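Bevness striped bedspread, queen size - a long-ish review after a full season of use

Reviewed by Imani Ostrowski
June 9, 2020

I should start by saying I'm fussy about bedspreads. My mum sewed, my nan sewed, and I grew up in a house where you could be called back upstairs to redo a corner, so when the old quilt finally gave up (it had been patched so many times it was mostly patch) I spent far longer than any sensible person would choosing its replacement. I had 27 tabs open at one stage. My friend Wanda Rosenthal told me to just buy a plain white one and be done with it, and I very nearly did, and I'm so glad I didn't!

I ended up with the Bevness in the colour they call Inlet. It arrived in March, folded into a cotton bag that I've kept for storing winter scarves, and it's been on our bed nearly every day since, apart from wash days and one week when my sister had it in the spare room and didn't want to give it back.

The colours

Inlet is a mix of medium blue, navy, teal green and white, in bands that run across the bed. On the website it looked much more nautical than I wanted, a bit like a deck chair, and I worried our room would end up looking like a holiday rental. In the flesh it's softer than that. The teal does a lot of the work, I think. It takes the edge off the navy and it goes surprisingly well with our grey curtains, which have never gone with anything.

One thing to know if you have a bright bedroom is that the pale stripes change a lot over the day. When the sun comes in they go very light, almost as if they've faded, and then by teatime they're back to normal. I did have a small panic the first week and went and checked the underside. No fading so far, and I'll come back and update this if that changes after a proper summer.

The fabric

It has a slightly crinkled weave, and this was the real selling point for me, as I don't iron bedding and have no plans to begin. You wash it, shake it, put it back on, and it looks the way it's meant to look. The crinkle also means the stripes never lie perfectly straight. They wander a bit. If you're someone who likes a crisp hotel bed with every line square to the headboard, this will drive you up the wall, and I say that with love, having shown it to Keisha Brannigan next door, who spent the whole visit tugging at it while we talked.

It's a medium weight. On its own it's enough for me on a mild night, and in colder weather we put a wool blanket underneath and the two together are lovely. My husband would like it heavier. He would like everything heavier.

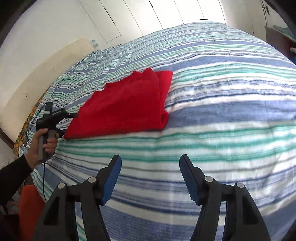

The Inlet stripe in the sun, with a red cloth folded on top.

I've become a bit keen on putting red with it. I'd never have thought of it myself, but a bright red against all that blue and green really cheers up the room, and it's an inexpensive way of changing things around without buying a whole new set. I've tried mustard as well (nice, a bit autumnal) and a pale pink that disappeared completely. If you already own anything red, try that before you go shopping.

It's also turned out to be a good surface for folding the washing on, which I realise isn't what anyone buys a bedspread for, but ours is where all the laundry gets sorted and I notice these things. The slippery satin-type cover we had years ago used to send every pile sliding to the floor. With this one there's a bit of grip in the weave and the piles stay where I put them, even when the dog gets up to inspect.

Washing

I've washed it 5 times now, cold, on the gentle cycle, with ordinary liquid detergent. It shrank a tiny bit the first time and hasn't budged since. The navy did let go of a little dye in that first wash, so please do it by itself, or with things you don't care about. I put a white pillowcase in with mine and I now own a very pale blue pillowcase.

It does fill the machine. Ours is a fairly modest front loader and I wouldn't want to go any bigger than the queen in it. Line drying takes most of a fine day. I haven't put it in the dryer and the label says not to, although Xiomara Szabo, who put me on to Bevness in the first place, says she does hers on low and it comes out fine. On your own head be it.

Size

Generous. On our queen it comes well down both sides, and it covers the blanket underneath with plenty to spare, which the old one never did. If you have a very deep mattress I'd still measure first, as they don't take returns once it's been washed.

What I'd change

The hem is my one real grumble. It's a narrow single-stitched hem and a few centimetres came undone near one corner after the second wash. It took me ten minutes with a needle and some navy thread, and it's held since, but at $83 on sale I'd hoped not to be mending it so soon. I wrote to Bevness and had a friendly reply offering a partial refund, so full marks for that.

I'd also love matching pillow shams. They sell them for the other colourways and for some reason not for Inlet. I've made do with plain white ones from Wavetti, and they look fine, but I do keep checking.

Would I buy it again?

Yes, and I've got my eye on the single for my daughter's room, provided they bring back the green. Four and a half stars from me, with the half lost to that hem. If anyone has washed theirs for longer than I have, do leave a comment and tell me how the navy is holding up.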